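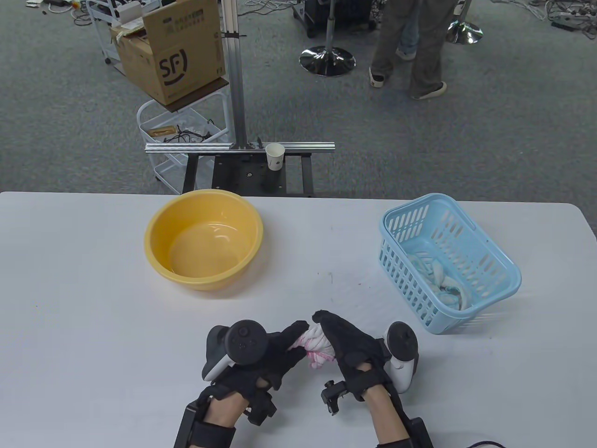

Cloth twist with the gloves on, one controller per hand, seen from the head camera.

Hemura input trial, progress report
To: Hala Belkadi, Cendgate
19 September 2019

Hi Hala,

You asked for something shorter than the February report, so I'll try (no promises, you know me). The main news is that both ways of recording hand work are up and running on the same table, and I've spent a good chunk of this period going back and forth between them with laundry. Lots of laundry.

Quick recap of who's who. Penik is the pair of gloves with the controllers strapped on the backs, plus the head camera. Tamayo is the hand-held gripper tool with its own camera. We planned 8 tasks for the comparison and seven of them have now been done both ways. The one left over is folding the big towel, and I'd like to talk to you about dropping it, more on that at the end.

Where the gloves are ahead

Anything that needs two hands pulling against each other. Twisting a cloth with Penik feels very close to just twisting a cloth, and the fingertips can pinch and let go without me thinking about it. I got through 20 takes of the twist in one sitting and could have gone on. The head camera also sees both hands and most of the tabletop at once, so when I go back through a take I can usually tell what I was up to.

The downside is strapping in. Glove, controller, wrist strap, cable, then the other side, and by then you've only got one free hand to do it with! I've started asking whoever is nearest to do my right side. The cables also want to lie exactly where the cloth is going. I've been routing them toward the bottom corners of the table and that mostly keeps them out of the way, but it's a habit you have to learn.

Where the tool is ahead

Pick it up, go. That's really the whole pitch for Tamayo and it's a good one. A new person can be recording within two minutes, and handing it over between people is easy.

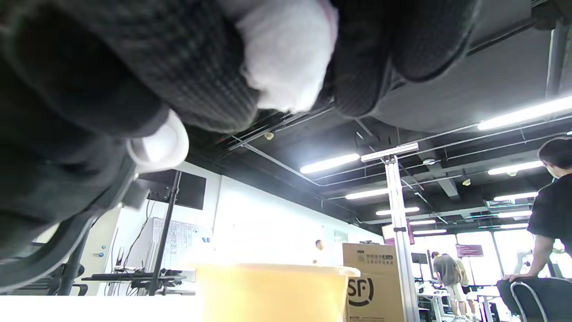 Tool camera during setup, looking out over the SF box toward the windows.

The camera is the part I'm still fighting with. It goes wherever the tool goes, so a small turn of the wrist and you've got a wonderful recording of our ceiling lights. Those lights are a real problem for exposure too. If a tube lands in the middle of the picture, everything dark near it loses detail, and a dark knit glove is about the worst thing to have close to the lens. I tried locking the exposure and it helped with the tabletop but made the far end by the windows even whiter. Next I want to try a smaller lens hood and a matte cover over the shiny bit of the mount.

Low shots are better than I expected. With the tool down near the tabletop you can follow a thin stream of water going into the basin, which I'd assumed would just vanish against all that white. It's a bit blurred, but it's there. Depth is another story: clear water and a see-through yellow basin give our depth estimate almost nothing to hold on to.

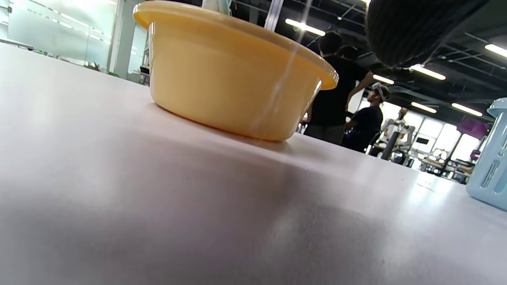

Fine finger work

My favorite part of the period, so it gets its own section. We added a bundle task, a small cloth with pink string around it, mostly because I wanted something that would make both setups suffer. It did. With the tool I can hold the bundle or move it, and that's it. With the gloves I can get two fingers onto the top of it while the other hand keeps its grip on the side, and the head camera has a clear view of both.
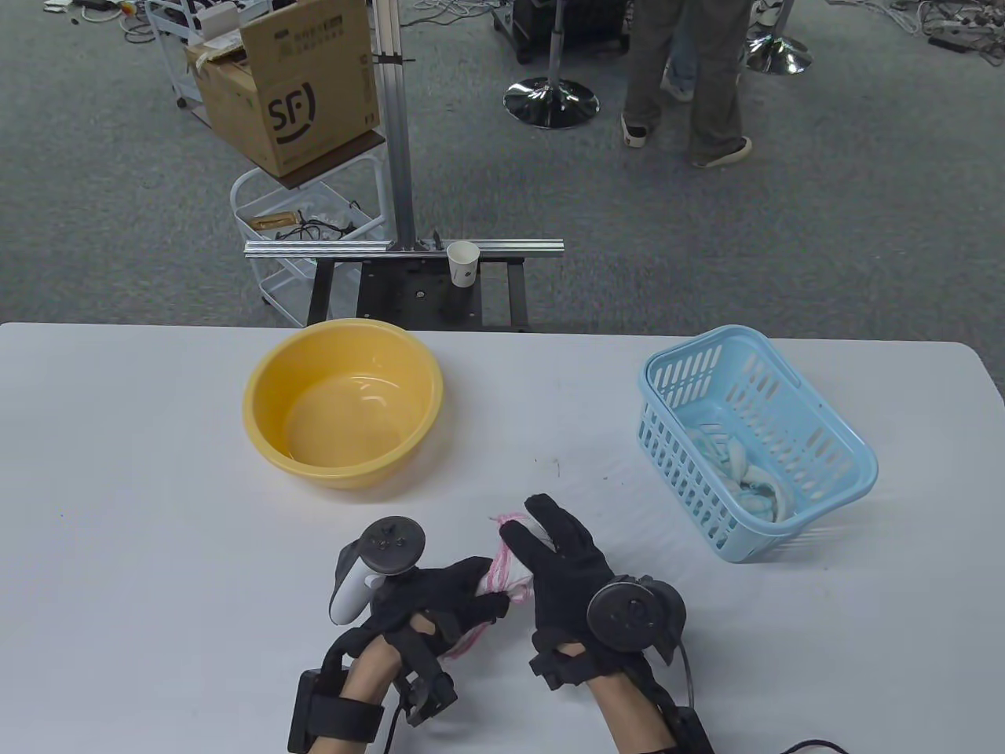
Hemura Project, Hand Input Team

Still open on our side: glove tracking drifts when the hands come close together, worst on tight grips like this one. Restarting the session clears it but that costs time, and I'd much rather find the cause. I'm going to move the right-hand tracker a little farther back from the knuckles and repeat the bundle takes before I change anything else.

What I need from you: a yes or no on the towel fold. It takes forever to reset and I don't think it'll teach us anything the cloth twist hasn't. Also a second pair of Penik gloves in a smaller size, please. Mine are too loose on half the team and the fingertips bunch up.

Spending is on plan. The sheet is in the shared folder, same place as last time.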